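Speaker notes: Shared tables, shared tubs
Family Learning Programme, Grutance Centre, Tallness
Session 2, main room. Speaking time 15 minutes, questions to follow.

Slide 1. Welcome

Thank the Centre for the use of the room and remind those present that the handout is on the table by the door. Fire exits are at the rear. The session concerns small toys kept in family homes: how they are put away, where they are put, and what a household with limited floor space can reasonably be asked to do. It does not deal with outdoor toys or with books, which were covered in Session 1.

Slide 2. Background

The Programme has visited family homes in the Tallness area since February. Visits take place at the family's convenience and normally last one hour. Visitors are asked to work with the furniture and containers already present. No family is asked to buy storage for the purpose of a visit, and this point should be stated clearly, as it has been misunderstood in the past.

Mention the Honon report briefly. Its main recommendation was that each room used for play should have one agreed container for small items. Do not go into the method unless asked.

Slide 3. The container

Points to make:
A food tub with a wide opening is as suitable as a purchased toy box, provided it has been washed and has no sharp rim.
A child should be able to see to the bottom while standing.
A plain or bright colour is easily found again. Lids tend to be mislaid and may be left off in daily use.
Labels on food tubs may stay on. Several parents have asked about this.

Pause before moving on.

Slides 4 and 5. Tidying at the table 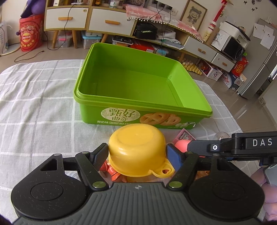 Biscuit tub on the tablecloth, yellow bowl held upside down. The next slide has the toys in the bin. 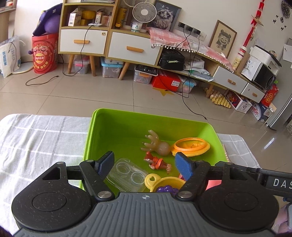
Tadeo Carrasco has asked that the following be read out at this point: a single tub is a sound rule for the first week and a poor one afterwards, for small pieces sink beneath the large ones and the child empties everything onto the floor to reach a ring or a figure. Carrasco would prefer two tubs of unequal size from the outset, the smaller one for anything that fits inside a closed fist, and considers that the Programme's leaflet should say so. The leaflet will be reviewed in the new year and the comment has been passed on.

Allow a short discussion. If the room is divided, note both views and continue.

Slide 6. Order of work

Clear a table first. Work at the table and not on the floor where an adult has difficulty kneeling. A cloth on the table keeps round items from rolling.

Large, hollow items such as bowls and pans go in first, open side up, and may hold smaller pieces. Soft and squashy toys follow. Items with their own case should remain in the case. Balls go in last.

The child should put in the final item. Families report that this is remembered from one day to the next, even where the rest of the routine is not.

Slide 7. Food and play in one room

Many of the homes visited use one room for cooking, eating and play. The advice is unchanged: toys and food should not share a container, and a tub that has become a toy tub should not go back to holding food. Play food should be kept apart from real snacks where there are children under three. Low cupboards on legs offer useful space beneath, and lidded boxes may be kept there.

Slide 8. Materials

The Kılıçarslan Fund has met the cost of printing 600 leaflets. Each group may take 10 today. Further copies are available from the Centre office on request. The leaflet is in large print, and a version without illustrations can be supplied.

Slide 9. Close

Remind group leaders that visit forms are to be returned to the office, reference 1902, and that incomplete forms cannot be accepted. The form now has a single line for "container used". Any wording will do.

Take questions. If asked about insurance for home visits, refer the matter to the office and do not attempt an answer from the floor.

Notes revised December 19, 2022. Please discard the earlier version, in which slides 6 and 7 were in the opposite order.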